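Prallis: a word list of household packaging and storage terms

README, last touched 2018-01-18

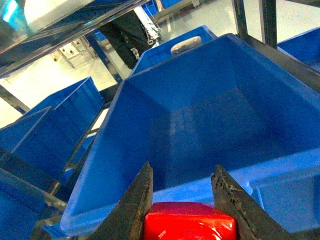 Milagros Paredes wrote to me after the first upload and asked why "bin" and "tub" were separate entries when her whole family uses one word for both. Good question! My answer got so long that I figured it belonged in a README, so I finally sat down and wrote one.

What's in it

Prallis is a list of 400 everyday words for things people keep other things in. Bins, tubs, crates, sacks, totes, tins, pouches, that kind of thing. Each word has a short definition in my own words, a sentence showing how somebody might say it, and a note on where I heard it if I remembered to write that down (I often didn't, sorry). I started it because I kept arguing with my cousins over what a "caddy" is, and then I couldn't stop.

The files

words.csv is the main one. The columns are word, plural, meaning, sentence, heard_in, and notes. It's UTF-8, comma separated, with quotes around anything that has a comma in it.

pairs.csv has 200 pairs of words that people mix up, with a column called swap. A "y" there means the people I asked were happy to use either one, an "n" means they made a face. Bin and tub got a "y" from Milagros and an "n" from almost everybody else, so I left it at "n" and put her comment in the notes.

old/ is the version from June, before I fixed the plurals. Please don't use it for anything. I only keep it around so that old links still work.

How I collected the words

Mostly by asking! I'd bring it up at dinner, or send a list to friends and have them cross out whatever sounded weird to them. Oi-ling Man went over all the kitchen words and threw out 11 of them as things only I say. Kasun Gunawardena sent me a whole pile of words from his years in a hardware store, and those are marked "KG" in the notes column. A few words have up to 6 meanings, and "box" was the worst by far. I split those into separate rows, so if you're looking something up by word, expect more than one hit.

Things to know before you use it

It leans hard toward the way people talk in my part of Ohio. If you say "poke" for a bag, you're in there, but I only had one person to ask about it. Brand names are left out, even the ones everybody uses as plain words. Definitions are mine and some are a bit opinionated (see "hamper", I'm not changing it).

The sentence column was written by hand, late at night, and you can tell. Þórey Bach has been cleaning up the typos and is most of the way through the letter P.

Loading it

Any spreadsheet program will open the files. If the Icelandic notes come out as garbage, pick UTF-8 in the import window and try again.

License and fixes

Use it for whatever you like, just keep this README with it. Send fixes as a new row with your initials in notes, and please don't edit the old row. I merge them by hand when I get a free evening.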